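Section 4: Putting the Table Together

If you skipped Section 3 (Choosing a Room), go back and read it. We know you won't, so the short version is this: the Firkis folding worktable needs a level floor, a door wider than the box it came in, and two people who are still on speaking terms.

4.1 Before you open the bag of screws

The bag contains long screws, short screws, and screws that look short until you hold them next to the short ones. Tip them onto a towel. A bare floor will do, if you enjoy crawling under the radiator.

You will also need:

A Phillips screwdriver, hand type
The hex key taped inside the lid of the box
A pencil
A blanket to protect the tabletop

CAUTION: Do not use a power driver on the leg brackets. The inserts strip easily, and a stripped insert is not covered by the warranty. Stelios Zervas in our service department can tell over the phone. He says it's the pause before you answer.

4.2 Attaching the legs

1. Lay the tabletop face down on the blanket. The face is the side without the holes. Every year in July, when people move house, we get letters about this.

2. Find the leg pairs. The pair marked A has the crossbar nearer the floor. The pair marked B has it nearer the top. Set B aside where you won't trip on it.

3. Place pair A over the bracket holes at the end stamped with an arrow. Put in all the long screws by hand and stop when each one just begins to bite.

4. Do the same with pair B at the other end.

5. Go back and tighten everything, working corner to corner. If you tightened them fully in step 3, loosen them now and pretend you didn't.

6. Fit the center brace between the crossbars. It goes in at a slight angle and then turns. If it won't turn, it's upside down. If it turns too easily, it's also upside down, but the other way. The flat edge faces the tabletop.

NOTE: The brace will click. Wait for the click. Efren Lacson, who designed it, spent a whole winter on that click and would like it to be heard.

4.3 Turning the table over

Get the second person back. With one of you at each end, lift the table clear of the blanket, turn it on its long side, and lower it onto its feet. Lift by the frame. The legs look like handles, and this is the main thing wrong with them.

CAUTION: Never roll the table over one pair of legs. All its weight will land on two brackets, and then you will be back at step 3 with fewer brackets.

Once it's standing, leave it alone for a minute and look at it from the side. Every new table looks a little crooked at this point. So does every old floor, which brings us to leveling.

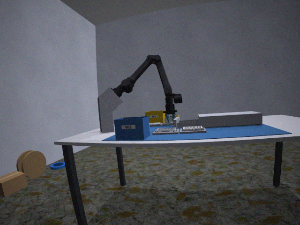 4.4 Leveling

Each foot has a black plastic collar. Turning the collar clockwise makes that leg longer. Turning it counterclockwise makes it shorter, until the collar comes off in your hand.

1. Push down on each corner in turn. One pair of opposite corners will rock.

2. Choose one of those two corners and lengthen it by half a turn. Push again.

3. Repeat until the rocking stops. If you reach four full turns, stop. You don't have a table problem, you have a floor problem, and Section 3 had a paragraph on it.

4. Lock each foot by sliding the ring up against the collar.

A folded beer mat is not an approved leveling device. We mention it only because we tested one, and it held up fairly well – the cardboard kind, not the cork.

4.5 Settling in and loading

Wait 48 hours before putting anything heavy on the table. The bracket pads need that long to settle. A coffee cup is fine. The sewing machine, the aquarium, and the complete works of anybody are not.

After that, the table will carry 300 pounds spread evenly. "Evenly" means across the whole top. It doesn't mean one adult standing in the middle to change a light bulb, although we accept that this is what will happen.

Heavier items should go over the legs. If something is going to be clamped to the edge, use a scrap of wood between the clamp and the finish. If something is going to be bolted through the top, measure twice, then read the warranty card, then measure again with a heavier heart.

NOTE: The finish cleans up with a damp cloth and a drop of dish soap. Scouring powder also removes stains, along with the finish.

4.6 If something is wrong

The table wobbles after leveling: Check the center brace. Did you hear the click?

The table squeaks: Loosen the bracket screws a quarter turn, lean on the table, and tighten them again. If it still squeaks, check the chair.

One screw is left over: There is one spare long screw in every bag. Tape it under the tabletop.

Several screws are left over: Do not put anything on the table. Return to 4.2.

A part is missing: Look in the blanket first. Then write to the Bustoston office, attention Naheed Kakakhel, with the number printed on the end of the box. She will need the number. A drawing of the part is welcome but has so far never helped.

Folding the table for storage is covered in Section 5. Keep the hex key.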